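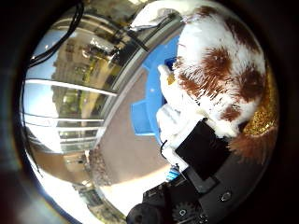 Patch, the shaggy spotted plush

Okay, I'll admit I have a soft spot for this one. I've stocked plush toys at Flatico since we were a single shelf by the door, and I usually get over a new arrival in a week. Patch came in last April and I still pick one up every time I walk past the bin.

It's the fur, mostly. The white is long and fluffy, with big rust-brown spots, and the maker (Mekeo, who do most of our shaggy animals) lets the strands run long over the spots so the color goes a bit streaky. Then you get the darker reddish-brown fur, which is longer again and always looks like it just got out of bed. And there's a patch of gold sparkle! I wasn't sure about the gold when the samples came. Lucrezia Marchetti, who does our buying, put it in the window on a sunny Wednesday and that settled the argument.

People ask me what animal it is. Dog, I say. My niece says cow. The tag only says "Patch", so you can call it whatever you want.

What you should know before you order

The long fur sheds a little for the first few days. Give it a good shake outside and then go through it with a wide-tooth comb – a pet comb works great, a fine one will snag. The short fuzzy parts don't need combing at all.

Spot clean only, please. Cool water, a drop of mild soap, pat it with a towel and let it air dry. One customer put hers through a hot wash and the gold came out looking like an old dishrag (she bought another one, bless her). Keep it away from radiators too, the fibers frizz.

I wouldn't give it to a baby. All that loose hair ends up in mouths, and the sparkly bit is scratchier than the rest. We sell it for ages three and up. For little ones I'd go with the Cocco rabbit, which is smooth all over and goes in the machine.

Price and shipping

Patch is $39, gift bag included if you ask for it in the order notes. Item number 1579. We got 700 in the first delivery and they were gone before the holidays, so this time we ordered 1000 and I've finally stopped getting sad emails.

Orders in before noon go out the same day. Mirko Barbieri packs them and he does squash them down a bit to fit the box, so fluff yours up when it arrives and leave it overnight. Returns are fine for 30 days as long as the tag is still on.

Color varies from one to the next, by the way. Some have bigger spots, some have more white. If you'd like a really spotty one, write that in the notes and we'll dig through the bin for you.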